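3. Mise à plat et pliage des vêtements matelassés en contexte domestique

3.1. Objet de la section

Les protocoles de pliage décrits dans les sections précédentes portent sur des pièces minces : tee-shirts, chemises, serviettes, taies. Leur épaisseur peut être négligée et leur état final se ramène à une suite de plis dans un plan. La veste matelassée se prête mal à cette simplification. Le garnissage emprisonne un volume d'air variable, les coutures de matelassage imposent des directions de pli préférentielles et la fermeture à glissière forme une arête plus raide que le reste du devant. Nous traitons donc cette catégorie à part, en la limitant aux vestes courtes, sans capuche et à fermeture centrale.

L'étude de terrain a été conduite dans des chambres occupées, sans rangement préalable. Le choix du lit comme surface de travail découle des entretiens préliminaires menés à Skistton : les participants y déclarent plier leurs vêtements d'hiver sur le lit dans la grande majorité des cas, la table étant jugée trop étroite pour des manches déployées. Le corpus Darkitdale comprend 126 séquences de mise à plat et de pliage, dont 50 pour les vestes matelassées et 50 pour les pantalons en toile de jean. Les séquences restantes concernent des couvertures et ne sont pas analysées dans cette section.

3.2. Définition de l'état initial

Nous appelons état étalé la configuration dans laquelle la veste repose sur le dos, devant visible, fermeture remontée, manches écartées du corps. Quatre conditions doivent être réunies :

(a) la ligne de fermeture est visible du col à l'ourlet ;
(b) aucune manche ne passe sous le corps du vêtement ;
(c) le col est déployé et n'est pas rabattu vers l'intérieur ;
(d) l'ourlet ne présente pas de repli supérieur à la hauteur d'un boudin de matelassage.

La condition (a) est la plus utile à l'annotation. Sur un tissu noir, les coutures horizontales se distinguent difficilement et le contour des manches peut se confondre avec celui du corps lorsque les deux se touchent. La fermeture fournit alors l'axe de symétrie. Un marquage clair sur la poitrine, lorsqu'il existe, permet en outre de lever l'ambiguïté entre devant et dos sans examiner le col.

L'extension des manches n'est pas normée. Nous avions d'abord exigé un angle droit entre la manche et l'axe du corps, critère abandonné après l'annotation des premières séquences. L'emmanchure de ces vestes est coupée de telle sorte que la manche revient d'elle-même vers le bas, et le maintien à l'horizontale dépend surtout du frottement avec la housse de couette. Une manche légèrement remontée ou un poignet froncé restent donc admissibles. La figure 1 illustre l'état étalé sur une housse à motif patchwork de teintes pastel. 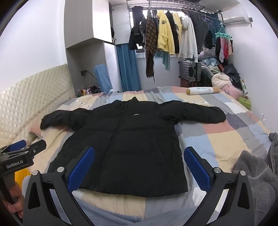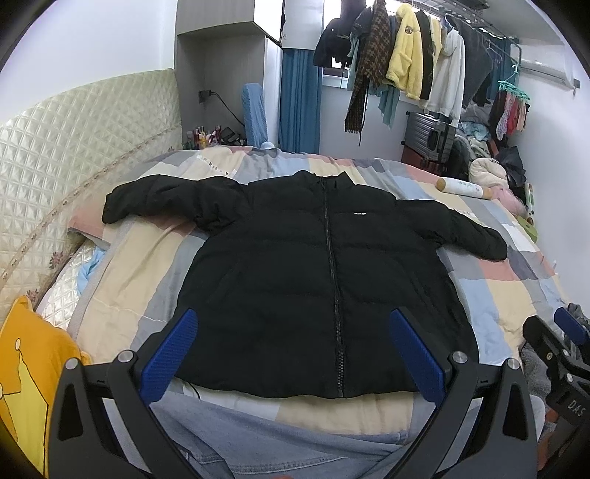 Figure 1. Veste matelassée noire à l'état étalé, devant visible, manches écartées de part et d'autre de la fermeture centrale.

Pourquoi remonter la fermeture avant de plier une veste matelassée ?
La fermeture remontée maintient les deux devants bord à bord, ce qui évite que l'un glisse sous l'autre au moment du rabat des manches et donne un axe fixe pour le pli longitudinal.

3.3. Influence de la surface d'appui

Le lit diffère d'un plan de travail rigide sur deux points. La couette se déforme sous la pression de la main, de sorte qu'un pli marqué au centre du vêtement est moins net que sur une table. La housse adhère par ailleurs plus ou moins au tissu extérieur de la veste. Les housses en coton retiennent le vêtement pendant le rabat de la première manche ; les housses satinées le laissent pivoter, et l'axe de la fermeture doit être réaligné avant le second rabat.

Le motif de la housse a également un effet, que nous n'avions pas anticipé dans le plan d'étude. Un motif à blocs rectangulaires fournit des lignes droites sur lesquelles plusieurs participants alignent spontanément l'ourlet. À l'inverse, ces mêmes lignes compliquent l'annotation automatique du contour pour les vêtements clairs. Pour les vestes noires, le contraste reste suffisant quelle que soit la teinte du bloc sous-jacent, et le contour a pu être relevé sans correction manuelle en dehors des poignets.

La présence d'autres textiles sur le lit (oreillers, couvertures, pantalon en attente de pliage) n'a pas été considérée comme un motif d'exclusion. Elle réduit la surface disponible et conduit parfois à poser une manche contre un oreiller, sans modifier la suite des gestes. Seules ont été écartées les séquences dans lesquelles un second vêtement recouvrait une partie du corps de la veste.

3.4. Séquence de pliage

La séquence de référence, établie d'après la notice interne Woronell, comporte cinq opérations :

1. Lissage du corps, du col vers l'ourlet, main à plat.
2. Rabat de la première manche sur le devant, poignet dirigé vers l'ourlet opposé.
3. Rabat de la seconde manche, superposée à la première.
4. Pli longitudinal ou, pour les modèles épais, pli en deux par remontée de l'ourlet vers le col.
5. Compression par appui progressif, puis maintien.

L'opération 1 a une double fonction. Elle aplanit le tissu et chasse une partie de l'air vers les bords. Effectuée dans le sens inverse, de l'ourlet vers le col, elle repousse l'air vers l'encolure et gonfle les épaules, ce qui gêne le rabat des manches. Les participants n'ayant pas reçu de consigne de direction lissent le plus souvent du centre vers les côtés, variante que nous avons conservée dans le codage sous la modalité « lissage latéral ».

L'opération 4 est la source principale de variabilité. Le pli longitudinal suit la fermeture et produit un paquet étroit, mais la raideur de la glissière s'oppose à sa fermeture complète. La remontée de l'ourlet vers le col s'effectue parallèlement aux coutures de matelassage, dans une zone où l'épaisseur est localement réduite. Le pli s'y forme avec un effort moindre et se maintient mieux après relâchement. Nous recommandons cette seconde variante pour toute veste à boudins horizontaux.

3.5. Critères d'évaluation de l'état final

L'état final est évalué selon trois grandeurs : l'encombrement au sol du paquet, sa hauteur immédiatement après relâchement, et sa hauteur après un délai de 8 minutes. L'écart entre les deux hauteurs, noté reprise, caractérise le retour élastique du garnissage. La reprise dépend de la nature du garnissage et du soin apporté à l'opération 1 ; elle dépend peu de l'ordre dans lequel les manches ont été rabattues.

La mesure de hauteur est délicate sur un lit, la couette s'affaissant sous le paquet. Nous avons donc retenu la procédure de Sarkar, qui consiste à glisser une plaque rigide sous le vêtement plié avant la lecture. L'insertion de la plaque peut rouvrir le dernier pli. Dans ce cas la mesure est annulée et la séquence n'est conservée que pour l'analyse des gestes.

3.6. Limites

Les vestes retenues sont toutes de coupe droite et de longueur comparable. Les modèles longs exigent un pli transversal supplémentaire dont la position n'est pas déterminée par les coutures, et les capuches fixes imposent un rabat préalable que notre codage ne prévoit pas. Les housses de couette n'ont pas été standardisées d'un logement à l'autre ; les observations relatives au frottement (3.3) demeurent qualitatives. Enfin, l'étude n'inclut pas le rangement du vêtement plié dans l'armoire, traité avec celui des couvertures dans la section 4.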